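Home Forums Kitchen & Bath Storage Search Log in
Last updated: Sunday, 9:40 pm

Two-tier dish rack or one tier and a mat?

mcraddock
Our old wire rack has rusted through at the feet and left orange marks on the counter, so it has to go. The dishwasher has been dead for a while and we're not replacing it this year. Two adults, one teenager, everything by hand. I'm looking at the Flesby two-tier or staying with one tier and putting a mat next to it for the overflow. Counter is granite and the rack sits in a corner to the left of the sink. Does the top tier get in the way when you're loading the bottom one?

virgil_onu
One tier and a mat. I had a two-tier for two years and the bottom was dead space. You can't see what's down there and anything tall won't fit. I ended up with the same three lids living on it.

petro_sk
Disagree with Virgil. Bottom tier is for mugs and cups, top tier is for plates and bowls. Load it that way and it works fine. The thing to check is the gap between tiers. If you can't get a travel mug in standing up, don't buy it. Measure your tallest mug first.

virgil_onu
Plates on top drip on the mugs underneath. You're drying the mugs twice.

petro_sk
Mugs go in upside down. A little water on the outside of a mug doesn't bother me.

yatsenko_u
It bothers me. I do it the other way, mugs on top and plates below. But mine is a Kushnir and the lower rack pulls out, so it may not apply to the Flesby.

mcraddock
The Flesby doesn't pull out as far as I can tell from the listing. It does have trays under both tiers. Does anyone have one with trays and how often do you have to empty them?

p_stetsiuk
I have the Flesby. Empty the bottom tray every day or it gets slimy, especially in summer. Top one I do when I think of it. They lift out from the front. White vinegar takes off the hard water film – leave it 30 minutes and rinse.

virgil_onu
So now there are two trays to clean. A mat goes in the wash with the towels.

yatsenko_u
Mats stay damp on granite. Mine left a dark patch that took days to fade and I stopped using it. If you go with a mat, hang it up every night. I would also look at how well the counter is sealed before putting anything wet on it long term.

mcraddock
Good point about the seal. Ours was last done when we moved in, so that's overdue.

What about utensils? The holder that came with the old rack was tiny and tipped over whenever a ladle went in it.

petro_sk
Skip whatever clips on the rack and get a separate heavy one. I have a Gedance crock that was 12 dollars. Spatulas and spoons dry in it and then they just stay in it, so that's one less drawer to dig through.

p_stetsiuk
Same. Just make sure it has holes in the bottom or you get a puddle with wooden spoons standing in it. Ask me how I know.

virgil_onu
One more for the other side. The real problem is that a bigger rack means you stop putting things away. With a small one you have to empty it or you can't wash up.

yatsenko_u
I don't think that's the rack's fault. We put the dry things away before starting dinner and that takes five minutes. Plates get stacked on the counter next to the rack first and then go to the cabinet all together, which saves opening the door six times.

mcraddock
That's how we do it too, more or less. The stack tends to sit there until someone needs the counter.

Update: I bought the Flesby and I've had it in place for a few weeks. Notes for anyone searching later:

– It fits the corner fine. Big plates go upright at the left end, where they lean back a bit.
– Bowls and mugs share the top tier. I meant to keep all the mugs downstairs and it lasted two days.
– The top does block your view of the back of the lower tier, so Virgil is right about that. I keep the back for things I don't use often.
– Trays are easy to lift out. Slimy by day three, as promised.
– I still leave a mug in the sink more than I should.

I resealed the counter before setting it down. Pictures below. 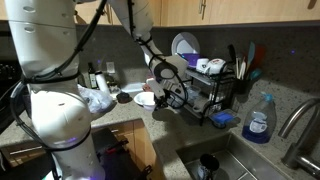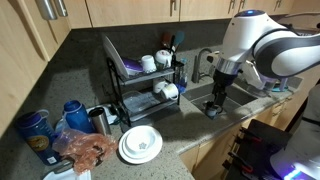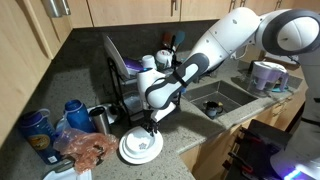
Black two-tier rack on the granite, sink to the right of it.

petro_sk
Looks like a good fit for that corner. Big plate is where I'd put it too.

virgil_onu
Still a mat person. Let us know how the feet look after a year.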